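2023-02-15
Week 4 - supplier ratings, CSR scoring, packaging sector
Notes by K. Medve. Slides to follow, these are what I'm talking from.

**Before we start**

- Reading for next week: the Ruiz-Ortega case, all 14 pages incl. the appendix. The appendix is where the money is.
- Group lists are on the door. Swaps by email only please.

**Where we left off**

Big buyer (cosmetics, food, whatever) wants to know if its suppliers behave. Can't visit them all. So it sends a questionnaire, or pays a ratings firm to send one. Supplier answers, uploads documents, gets a score. Score goes into the purchasing file next to price and lead time.

Three things people mix up every year:

- Certificate - you meet a standard or you don't. Auditor comes, looks, signs.
- Rating - a number on a scale. Mostly desk work, done from documents.
- Self-declaration - you said so yourself. Cheap. Sometimes fine for small suppliers.

Exam answers that call a rating a "certification" lose marks. I mean it this year.

**What goes into a score**

Usual headings: environment, labor and human rights, ethics, purchasing. Names vary. Within each one the assessor looks for policy (is it written down), action (is anyone doing it), results (is there a number, and does it go anywhere).

Most firms are strong on policy, ok on action, thin on results. Writing a policy takes an afternoon. Metering water on every line takes budget and a person.

Weights! Same firm, same documents, diferent weights = different score. Heavy-energy plant gets more weight on environment. A design office with 11 staff gets more on ethics and purchasing. So do not compare two scores across sectors without checking the weights first.

**Case: Wivus**

Makes caps and pumps, plant at Widstead. First score 50, buyer threshold higher, so they had until September to fix it. What they did:

1. Collected what already existed - safety training records were in a drawer, never uploaded
2. Wrote a supplier code of conduct, sent it to their 30 biggest suppliers
3. Put submeters on the molding hall
4. Named one person to own the file

Item 1 moved the score most. Discuss in groups: is that a better company or a better folder? Both answers can get full marks, depends how you argue.

Item 2 - sending a code is not the same as checking it. Assessors want signed copies back, then some kind of follow up. Wivus had the first and no plan for the second.

**Case: Starkero**

Opposite problem. Good plant, years of energy data, hardly anything written down. Family firm, everybody knows the rules so why write them. Scored lower than Wivus on ethics for that reason alone. Energy part came out very strong.

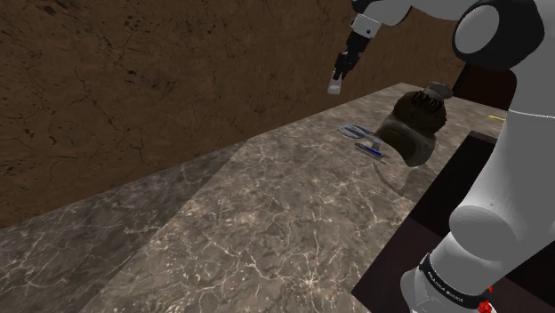
**Can a company's score go down if it hasn't changed anything?**

Scores often drop that way - documents expire, the questionnaire gets updated, and an old policy with no new results behind it earns less than it did the first time round.

Also ask who sees the score. Usually the supplier decides which buyers it is shared with. A medal on the website is public, the breakdown underneath often isnt.

**For next week**

- Read Ruiz-Ortega. Mark every claim that has a number, then mark the ones where the number has a baseline year.
- One page per group: pick Wivus or Starkero, write the improvement plan for the next cycle. Who owns each step, what document proves it, what it costs (a guess is fine, say it's a guess).
- No logos, no cover sheet. Bring it on paper.

Questions by email, subject line "ratings wk 4" or I will lose it.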